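List Home | Archive | Threads | Next in thread | Reply

Subject: Re: Pumix spray bottle set - keep or redo?

On the Pumix list, the Karimi site wrote:
> We have 1148 episodes in the October batch and the bottle task is
> the weakest part of it. The policy goes for the widest part of the
> body every time, even when the bottle is in the clear. Do we throw
> those out and record again, or just add to them? Also, does it
> matter what else is on the table?

Keep them. We had the same trouble at Fukden and there was nothing wrong with the recordings. Nearly all our operators had picked the bottle up by the body, so that was all the model had to learn from. We added 7 short sessions with other grips and left the old ones in.

Two things to check before you start. Label the grip in the episode notes, spelled the same way by everyone. We had "top" and "head" for the same grip and it took 2 of us an afternoon to sort out. Also, if an operator fumbles and recovers, keep it and mark it as a recovery. Don't trim it. The Ernitz loader reads that flag now, so you no longer need a separate folder.

I can send our label sheet if it's useful. It's a plain text file and you're welcome to change it to suit your own centre.

On your last question, clutter is worth having in a good share of the new episodes. A bare table gives you tidy recordings, but the model then gets confused by the first cloth or box it meets. We leave everyday things near the target and move them between episodes - the spray bottle held by its trigger head, with a crumpled green towel behind it and a white box off to the side, is the sort of layout I mean. Vary the colour of the cloth too if you can.

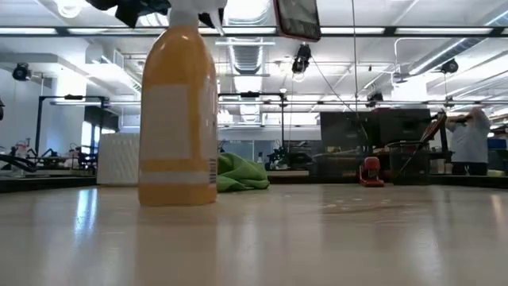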